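The album went up at midnight, and by 12:08 Obed Quansah had read that it was a masterpiece 496 times.

He had not heard a second of it. Neither, as far as he could work out, had most of the people posting, because the record ran over an hour.

"They could be skipping around," said Wiebke. She was on the couch with one earbud in.

"You can't skip around and cry. This guy says he's crying."

"Maybe he cries fast."

The rapper called himself Cekby, and he had been dead since spring. Obed had interviewed him once, in the parking lot behind a club in Drillelport, for a magazine that no longer paid for interviews. Cekby had eaten a sandwich the whole time. He said he had four songs he liked and a hard drive full of ones he didn't.

The album had nineteen songs on it.

Obed put on track one. It opened with a choir, then a famous singer, then another famous singer, and then, two minutes in, Cekby, saying the same eight words over and over. It was a good voice. It was low and a little bored, and somebody had glued it to the song like a stamp.

"That's from a voicemail," Obed said.

"You don't know that."

"He coughs. Listen. Who leaves in a cough?"

Wiebke listened. "I like the cough," she said.

His phone buzzed. It was Dougal Chisholm at the label, who had never called him before dark, let alone after. Dougal wanted to know if he was feeling it. Dougal said the family was feeling it. He said there was a deluxe edition coming in November, with more material.

"More from where?" Obed asked.

"From the vault, man."

"I saw the vault. It was in his coat pocket."

Dougal laughed for longer than he needed to and said he'd send over a quote Obed could use. It arrived before they had hung up. It said the album was a gift.
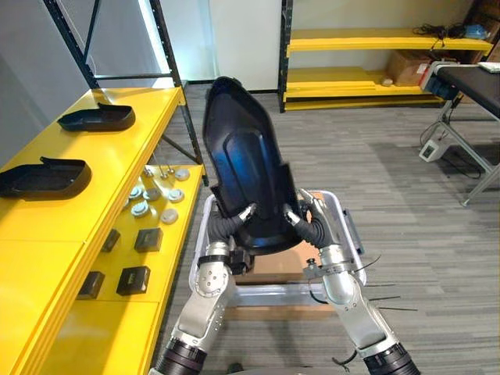
He got to track eleven around the time Wiebke fell asleep. It had no choir and no guests. There was a cheap drum loop and Cekby rapping about his cousin's car, which wouldn't start, and a girl who wouldn't wait while he fixed it. He rushed the second verse. Near the end he lost his place, swore, and came back in on the wrong beat, and Obed sat up and played it again.

That was one of the four, he was fairly sure.

He opened the review he was supposed to file. Ackermann, his editor, wanted 2,000 words and a score out of ten by breakfast. He typed the name of the song and looked at it for a while. Then he checked the post from the man who was crying. It had 1,734 likes now, and under it someone had asked which track had done it.

"All of them," the man had written.

Obed turned his phone face down and started track eleven over, a little louder, until Wiebke told him to use headphones.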